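### 3.2 Counter Surfaces and Stored Items

The Liltstead survey covered 386 households and recorded how cutting boards were kept between meals. Most households left at least one board on the counter at all times. Boards with a juice groove were coded separately, as residents often named the groove as the hardest part to clean.

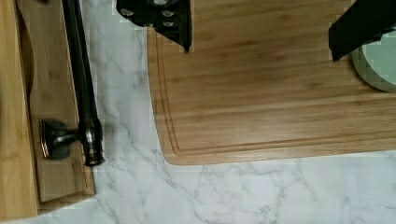

How often did residents oil a bamboo board? The most common response was once or twice a year, usually in January.

Counter space was assessed with the Mandagi scale, which assigns a score from one to eight according to the share of the surface taken up by appliances and containers. Kitchens that scored above five tended to place the board behind or between small appliances – a practice that residents described as a matter of habit.

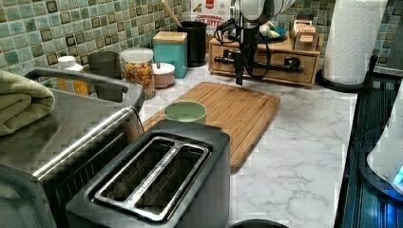

Containers kept along the wall were recorded by material and by type of lid. Trays were treated as a separate category, as in the earlier Favness study, because they may be lifted and moved with their contents.
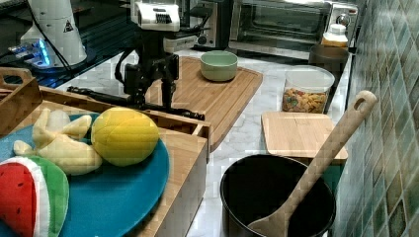
**Figure 4.** Kitchen counter with bamboo cutting board, wooden tray and small appliances.

Of the households surveyed, 49 reported that they cleared the counter fully each evening. The remaining households cleared only the area used for preparing food – see Section 3.3.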